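Picking stems by where they bend: Hison group reports on flexible-object grasping

The robotics group at Hison has released a technical note on a method for choosing where a two-fingered gripper should take hold of a long, flexible object with a heavy end. The note covers work carried out over the winter on artificial flowers, and it is the second to come out of the joint project with Dolodar, the firm that supplies the planning software.

Most grasp planners in everyday use score a grip by the shape of the surface under the fingers. A thin stem scores well almost anywhere along its length, so the planner tends to settle on the middle. With a hydrangea head at one end, a grip at the middle leaves the bloom hanging, the stem turns between the fingers, and the object arrives at the bin at an angle the placing step did not plan for.

The new method, which the authors call Fider, adds a second score. It estimates how far the object will sag from its lying position once lifted, using only the outline of the head, the line of the stem and a single stiffness value set by hand for each type of object. The two scores are multiplied, and the grip with the highest product is tried first. If the wrist camera then finds the stem more than 11 mm from the expected line, the arm stops above the table and the scores are worked out again from the closer view.

The fixed camera gives the first estimate of head and stem, and the wrist camera the correction.

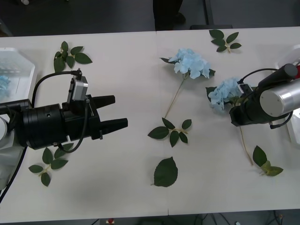
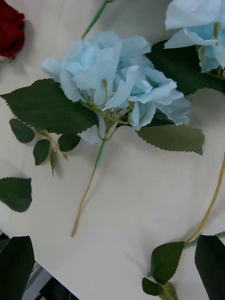 Loose foliage is the harder part of the problem. A leaf lying near a stem can be read as joined to it, and a leaf that really is joined can be hidden under the petals. Fider treats any leaf touching the stem line as attached until the first lift, then compares the views from before and after. Whatever has stayed on the table is struck from the model and becomes an object to be picked in its own right. The authors say this costs one extra camera reading per stem and that they found no cheaper way of settling the question.

The test set consisted of 481 recorded lifts, divided between the shape-only planner and the new method, with the starting layout drawn at random for each run. Of the lifts planned by shape alone, 163 ended with the stem turned past the limit allowed by the placing step. The note gives the matching result for Fider as 11, all of them stems in which the head had been partly covered by another bloom. Planning time rose by 200 milliseconds per lift on the same computer. No change was made to the gripper, the finger pads or the closing force.

Results for single leaves were close to level between the two planners. A flat leaf sags very little and the second score has almost no effect on it. The authors suggest leaving it switched off for such items, and the released code does so by default when the outline has no clear head.

Several limits are set out in the closing section. The stiffness value has to be entered by a person, and a value that is wrong by half removes most of the gain. Artificial stems hold a bend once they are given one, which fresh stems do only in part, so the figures should not be carried over to cut flowers without new trials. Cloth under the objects was found to help the outline step on pale tables but to shift slightly when a finger touched it, and the note recommends taking a new wrist view after any contact. Two-arm lifts, with one gripper under the head and the other on the stem, were recorded but have not yet been analysed.

Hinds, the packing equipment maker, is to run the planner on its own cell from March with wrapped bundles in place of single stems. That work will use the same code but a different camera mounting, and the stiffness values will be measured on a small bending rig before each batch.

The code and the lift records can be had from the Hison group on request. Layout files are included; the Dolodar planning software needs a separate licence.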